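Publisher defends "recovered" Gumska tales as doubts grow

March 11, 2018

Stundora has announced that its two-volume edition of religious tales from Gumska will go on sale in May, a year later than first promised and at a higher price. The publisher calls it the most complete collection of its kind. That claim deserves a closer look.

The tales are said to come from notebooks kept by a prayer-house reader named Ozoliņš, who wrote down what older members of the congregation told him about miracles, answered prayers and narrow escapes. Stundora puts the total at 604 stories. Its own sample booklet, sent to reviewers last month, contains eight of them, and at least two read very much like sermon pieces that were in print long before Ozoliņš picked up a pen.
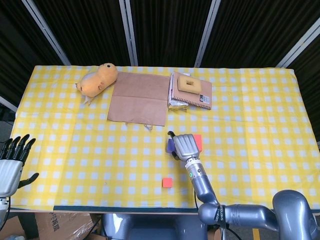 Randi Granström, who edited the volumes, says overlap is to be expected. "People retold what they had heard in church and what they had read at home," she said. "He didn't separate the two and I have not tried to."

Fair enough, but readers might like to know which is which. The edition runs to 2,602 pages and, going by the contents list, has no index of sources. Notes on the tellers are promised for a later supplement, with no date given. Nor has Stundora said where the notebooks are now held, or whether anyone outside the firm has been allowed to read them.

The Skedis reading society, which has ordered a set for its library, asked in January to see copies of some 200 pages. It has been told the request is being considered.

None of this means the stories are false to the people who told them. Several in the booklet are moving, particularly the one about the widow and the ferry. Stundora is taking advance orders for both volumes, which will not be sold separately.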